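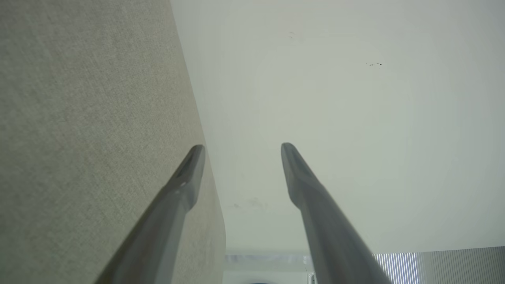
Sebastián Iturra asked in his reply to our last report why we were still spending time on the folding room when the grant was meant for getting sportswear out to families. His point was that a shirt in a bag is as useful as a shirt on a shelf. We have tried to answer that below, along with the usual update.

Progress report to Metero, Bresgate sportswear reuse project
Oct 23, 2022

Intake

We have taken in 2501 garments since the project started. Most are team shirts, shorts and training tops. Basketball jerseys are the fastest to go and the slowest to prepare. They arrive balled up, and the name and number have to be looked over for cracks before we can say whether a jersey is fit to hand out. Of the total, 665 garments are still waiting to be checked and folded. The rest have been given out or are on the shelves with a size label.

The folding room

The bags used to be emptied straight onto the floor. Shirts were picked up, put down and picked up again, and some went out with the wrong size on them. We now work on a padded top in gray fabric, set against the white wall. It has rounded corners, so mesh does not catch when a shirt is pulled across it. One garment goes on the top at a time. A red jersey with a 23 on it was among the ones handled this period, and it went through the same steps as everything else.
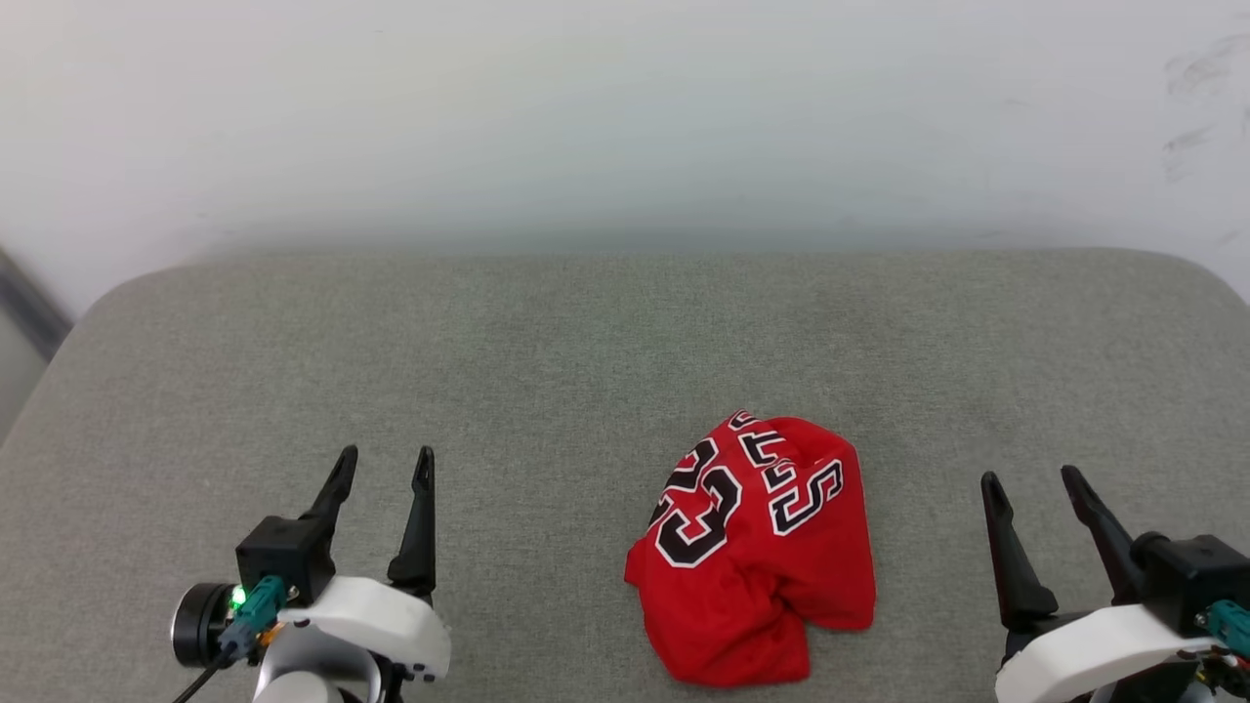
The steps are: shake out, lay face down, sleeves or armholes in, fold in half, turn over, label. If the lettering is lifting, the garment goes in the repair box. We wrote this on a card after two people were found to be folding in different ways, and the shelves have stayed straighter with one method.

To answer the question directly – families were leaving with bags they had not looked through, and a good share came back. Returns have dropped now that sizes can be read on the shelf. We would like to keep the room as it is.

Spending

The shelving and labels came to $2000, as budgeted. The shelving was supplied by Garcia and the label printer by Plorirer. The printer was late and we wrote sizes by hand until it came. No money has been moved between budget lines. 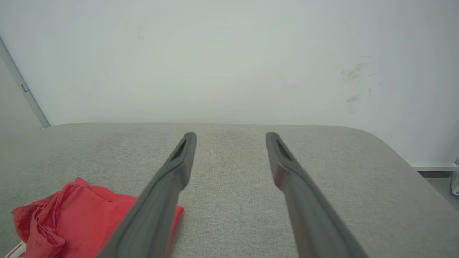

Folding room, padded top with crumpled red cloth.

Still to do

The backlog should be cleared by December if intake stays level. The repair box is full and we need someone who can work with heat-press lettering. We also need a second set of size labels for children's shirts, where the sizing differs from one maker to the next. Neither item needs extra funds.

We use cookies to remember your settings and to measure visits to this site. Accept all | Manage preferences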